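Stocking a wire-mesh counter rack

1. Set the rack on a flat tabletop with the open side facing out. Check that the floor panel sits level -- a tilted grid will tip narrow bottles.
2. Load bottles first, back to front, grouped by drink: orange, cola, green soda.
3. Place the chip bags last, upright and side by side, labels forward. One color per position.
4. Keep spare bags behind the front row.
5. Leave 4 inches of clearance under the upper shelf.

Allow 15 minutes per rack.
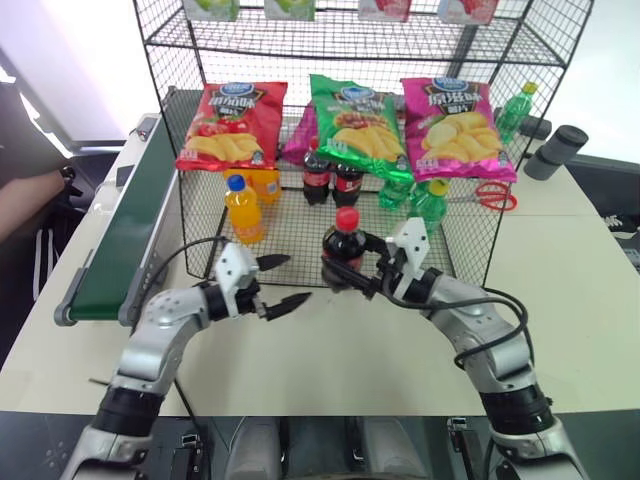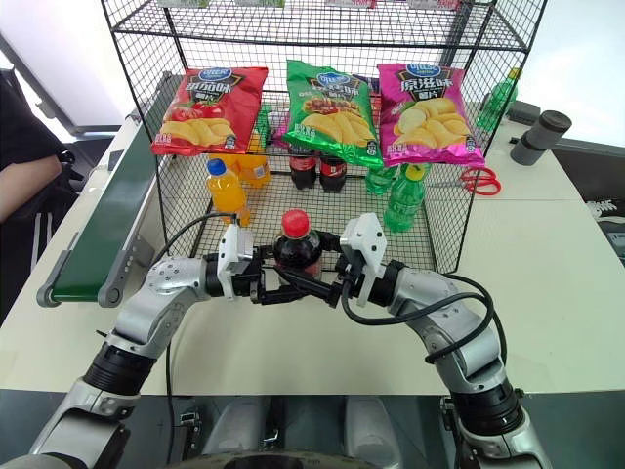

*Drusdale Shop Notes, No. 30*

Red, green and pink bags in front, with the bottles lower down.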